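Ticket 276 – Fingertip drifts open under load, new gripper
Opened by: Saranya Subramaniam
Assigned to: Fahad Khattak
Status: waiting on vendor
Opened: 23 June 2018

Hi Fahad, me again! We swapped the Metent gripper for the Bolau one so we could compare the two on the tableware set, and I'm already stuck. It homes fine, it closes fine, and then after a couple of seconds of holding something the fingers creep open. Not much, but enough that I've dropped the bowl twice (no chips, phew). The Metent never did this on the same arm with the same controller.

Stuff I've tried so far:
– power cycled the arm and the gripper, separately and together
– swapped the cable for the one off the Metent
– raised the hold current limit from the default to 2,000 mA, no change at all
– re-ran the homing routine with nothing in the fingers

I grabbed a picture off the wrist camera so you can see which lights are on.
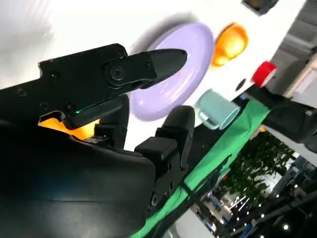
Wrist camera view with the plate, bowl and mug out. Green light on the housing, amber showing in the gap behind it.

The manual says green is "ready" and doesn't mention amber anywhere. Do you know what that one is?

Fahad Khattak replied:
Amber is hold mode on that model, so it at least thinks it's gripping. Can you read the current limit back from the gripper after you set it? I've seen the controller accept a number and never pass it on.

Saranya Subramaniam replied:
Ooh, good call. I wrote 2,000 and it reads back 276! So the limit was never getting through. I tried it from Ottilie's laptop too and got the same thing – I'm guessing the driver was written for the older firmware. I've sent the log to Bolau and I'll stick to the plate until they answer, it's the lightest thing we've got.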